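4 Aufbau in der Werkstatt und Abgleich mit der Simulation

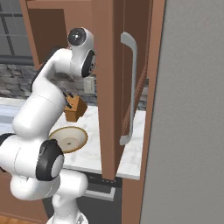 Zuletzt geändert: 19. März 2022

Abbildung 3: Simulierte Küchenzeile mit weißem Roboterarm und geöffneter Schranktür.

4.1 Simulationsmodell

Die Versuche zum Öffnen von Schranktüren wurden zunächst vollständig in der Simulation vorbereitet. Das Küchenmodell stammt aus der Szenensammlung Fladum und wurde für diese Arbeit nur an wenigen Stellen verändert. Abbildung 3 zeigt den Arm vor der Arbeitsplatte, rechts davon die aufgeschwenkte Tür mit dem langen, senkrecht montierten Bügelgriff. Knifeblock, Schale und Einbaugerät gehören zur Grundausstattung der Szene. Für die Bahnplanung zählen die Gegenstände auf der Arbeitsplatte als feste Hindernisse. Sie werden durch konvexe Hüllen angenähert, die Schale also ohne ihre Vertiefung.

Das Türscharnier ist als einachsiges Drehgelenk mit konstanter Reibung modelliert. Eine Rastung in der geschlossenen Stellung fehlte in der ersten Fassung und wurde im Februar ergänzt, nachdem die am Nachbau gemessenen Anfangskräfte deutlich über den simulierten lagen. Der Griff ist starr mit dem Türblatt verbunden.

4.2 Nachbau

Der reale Aufbau entstand in der Gemeinschaftswerkstatt Assefa in Pesorville. Er beschränkt sich auf einen Oberschrank mit einer Tür, eine Arbeitsplatte und eine seitliche Blende. Ein Backofen oder Geschirrspüler wurde nicht eingebaut; an seiner Stelle sitzt eine verschraubte Sperrholzfront. Das Türblatt ist 300 mm breit. Die Unterkonstruktion besteht aus Kanthölzern, die mit dem Werkstattboden verdübelt sind, weil ein erster, frei stehender Rahmen bei schnellen Bewegungen merklich nachgab.

Als Steuerung dient die Software Vendow in unveränderter Form. Sie läuft auf einem Arbeitsplatzrechner neben dem Aufbau und gibt Sollwerte mit 1.000 Hz an die Gelenkregler aus. Der Sockel des Arms steht auf einer Stahlplatte, deren Lage nach jedem Umbau neu eingemessen wurde. Dazu fährt der Arm nacheinander 12 Bohrungen am Rand der Arbeitsplatte an. Eine Abweichung in der Höhe wirkte sich kaum aus, eine Verdrehung des Sockels dagegen stark, da sie sich mit dem Abstand zum Griff vergrößert.

4.3 Durchführung

In der Simulation wurden 1,150 Durchläufe gerechnet, jeweils mit zufällig verschobener Ausgangslage des Arms. Ein Durchlauf galt als gültig, wenn die Tür den vorgegebenen Winkel erreichte und kein Armglied ein Hindernis berührte. Abgebrochene Läufe wurden gespeichert und getrennt ausgewertet. Am Nachbau kam nur eine Auswahl dieser Bahnen zum Einsatz, und zwar mit verringerter Geschwindigkeit.

Die häufigste Abbruchursache in der Simulation war eine Berührung zwischen Unterarm und Messerblock. Am realen Aufbau trat sie nicht auf, weil der Block dort durch einen leichten Schaumstoffquader an größerem Abstand zur Tür ersetzt war. Beide Datensätze sind in diesem Punkt nicht direkt vergleichbar. Die Auswertung in Abschnitt 5 berücksichtigt deshalb nur Bahnen, die den Bereich über der Arbeitsplatte erst nach dem Lösen vom Griff durchqueren.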